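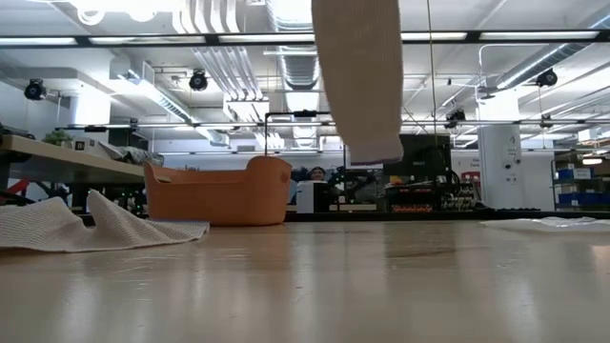
Cleaning cloths are among the least regarded articles in any shared workplace, and for several years I treated them accordingly. They were purchased in bulk, used until they could no longer be used, and replaced without record. My position on the matter changed when I assumed responsibility for linens and supplies at the Clorkden premises, where two floors draw from a single cupboard. The ribbed beige cloth is the type now in general use there. One lies crumpled on the tabletop beside the orange plastic bin, and a second hangs with its paler hem downward, the thin purplish edge plainly visible. That edge is of practical use to me, as it allows the ribbed cloths to be told apart from the plain ones when both are in the same pile.

The previous stock came from Plenolora and consisted of smooth white cloths, sold in packs of 100. They were adequate for dry dusting. They were less satisfactory on glossy surfaces, where they tended to push moisture along and leave a film which showed under the ceiling lights. Several colleagues raised this in writing. The change to a ribbed weave was made at the end of the following quarter, and the written remarks have since concerned other subjects, chiefly the hand soap.

I should set out the present arrangement, as I have been asked for it more than once. Clean cloths are kept folded in the cupboard on the lower floor. Used cloths are placed in a bin at the end of each table and are collected in the evening. They are washed at 60 degrees Celsius, without softener, and dried on the rack in the back corridor. Softener is excluded for the reason that it coats the fibers and reduces the amount of water a cloth will take up. This was confirmed to my satisfaction by a small trial with two cloths and a measuring jug — the results were not close.

The question of bins required more correspondence than I had expected. My original request was for a rectangular container with a lid. The lids were removed by users within the first week and were later found stacked behind the printer. Open bins have therefore been adopted. I prefer smooth sides and rounded corners, which can be wiped out in one pass, and I prefer a low point somewhere along the rim, so that a person with full hands may drop a cloth in without lifting it high. A bright color is also an advantage. Gray bins were repeatedly taken for waste bins, and on one occasion a day's cloths were disposed of with the packaging.

An inventory was completed on 18 Oct 2021. It recorded 287 ribbed cloths in serviceable condition and a further 37 set aside as worn. The worn cloths have been cut in half and moved to the workshop, where they are used for oil and adhesive and are not returned to the wash. This seems to me a reasonable end for them. The figure for serviceable cloths was higher than the cupboard had led me to believe, and the explanation lay in a drawer on the upper floor which had been filled privately and then forgotten.

Two matters remain open. The first is folding. Cotov, the laundry firm which takes our heavier items, returns everything folded in thirds, whereas the cupboard shelves are suited to quarters. I have written to them and await a reply. The second is the reorder. Cherkaoui has quoted for the same ribbed cloth with a stitched edge in place of the bound one, at a lower price. I have requested a sample and intend to wash it repeatedly before giving an opinion. The order must be placed by the first week of December, and I will post the outcome on this page once the sample has been through the machine.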